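Tilted cameras and messy counters

16 January 2020

So I finally got the wonky camera runs going! The idea (borrowed from a chat with Védís Kvaran back in December) is to train the two-arm policy in simulation with the head view rolled well off level, and see whether it still finds things on a cluttered counter. I called the kitchen set Mavby – no reason, I just liked the sound of it. 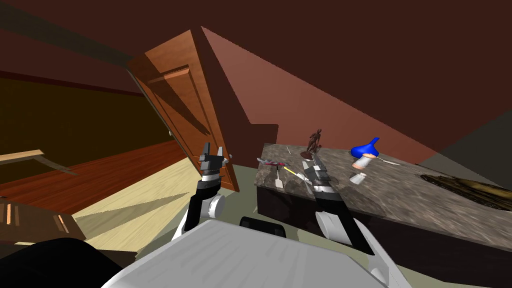
What came out

I ran 1,742 episodes over 12 roll angles, with 3 seeds each. The level-only policy fell apart pretty quickly, reaching for spots beside the pen and closing on air. The one trained with random roll held up much better, though thin stuff lying flat on the marble is still its weak point (knives, ugh). My favourite bit is that it needed no extra network, just the augmentation and a longer warm-up.
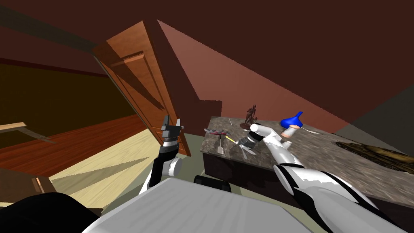 Right gripper down among the small stuff, blue vase-ish thing further along.

Next up is adding colour jitter and 2 more layouts. I'll post the plots once I've fixed the axis labels.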